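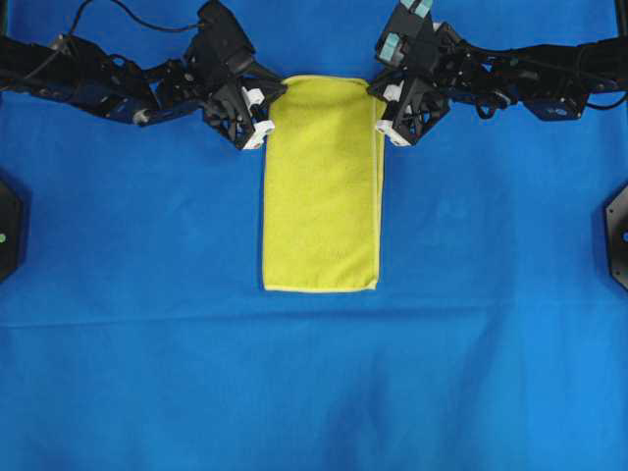 Cloth weights again. The Prorbridge sheet says 400 gsm for the whole Falcão range and I don't believe it, or at least I don't believe anyone weighed a cloth to get it. My figure from whole cloths is 414. Before anyone calls that generous of the supplier: I divided the weight by the area, and the weight includes the edging. The yellow-green towel has a narrow, slightly paler stitched border down its long side and a similar light hem at the bottom, and thread and turned edge all go on the balance. So 414 is an upper limit for the pile fabric and may say nothing useful about it.

The sheet also doesn't say whether the cloths were conditioned first. Ours had 2 hours in the cabinet, which I'd call short.

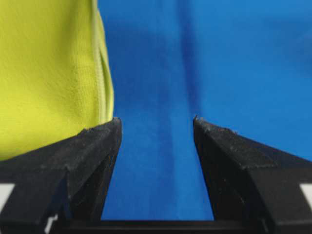
**Benedita Salgado**

16th March. Cut pieces from the middle, well clear of the hems. The first 3 don't agree with each other, so I'm not averaging them yet. The cutter may be dragging — the pile goes over before the blade bites, and I'd sooner blame that than the cloth. New blade on order from Ullville.

Still to do: check the balance against the Sakthorpe weights. The sticker says it's good until May. Stickers say a lot of things.

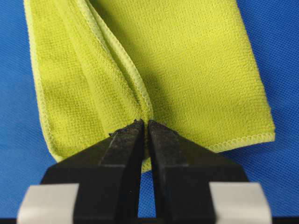 A note in the margin asks whether any of this matters, given that customers buy by feel and will never put a cloth on a balance. Fair enough, but then take the number off the sheet. If it stays, I want the method printed beside it, edges in or edges out.

Repeat on Monday with a longer conditioning time.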